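Petridis Packing Group
Minutes of the regular meeting, Tuesday, August 9, 2022

Present: Maribeth Calimlim (chair), Cường Trình, Efraín Chambi, Mỹ Tăng
Apologies: Thoa Hầu
Minutes taken by Mỹ Tăng

1. Previous minutes
Accepted with one correction. Under item 4, "lid stock" should read "lining stock."

2. Box order
Efraín reported that the Brenasari quotation for wooden boxes has been received. The price holds for an order of 3,000 pieces in one size. A mixed order of two sizes would carry a surcharge per batch. Maribeth asked if the smaller size is still needed. Efraín said the small size went out 453 times last year, mostly to Clukico, and that Clukico has not confirmed its needs for the coming year.
Agreed: Hold the order until Clukico replies. Efraín to ask for an extension of the quoted price.

3. Returned boxes
Nearly 700 boxes are now in the return bay. Cường has sorted the first rows by condition. The usual faults are split corners and raised staples. Boxes with split corners will not be repaired. Raised staples can be pulled and replaced at the bench.
Mỹ asked where sorted boxes should go, as the rack by the side door is full. Cường proposed the lower shelf of the lining rack. Maribeth did not want boxes and lining stock on one rack, because lining rolls have been crushed there before.
Agreed: Sorted boxes go on pallets along the north wall, open side down, no more than 5 high. Cường to mark the floor.
Action: Cường.

4. Labels
Labels are still being placed on whichever side faces the packer. Gurnar has asked again for one fixed position, so that the boxes can be read on the shelf. Short end, upper right corner was proposed. Efraín noted that the strap crosses that corner on the larger size.
Agreed: Short end, upper left corner, both sizes. Mỹ to change the packing sheet and remove old copies from the benches.
Action: Mỹ.

5. Packing bench and wooden box
The order of work at the bench was discussed. The box is to be set down and checked inside for splinters before any lining is cut. Lining is cut to the inside measure - the outside measure has been used on several occasions and leaves a fold at the bottom. The item on bench height is carried over to September in Thoa's absence.
Action: Thoa to bring measurements. 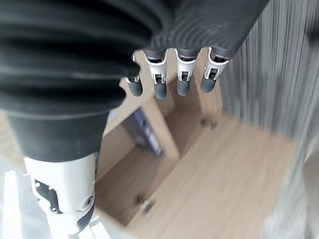
6. Any other business
Efraín asked for a second staple puller. Approved. The meeting closed with no further items.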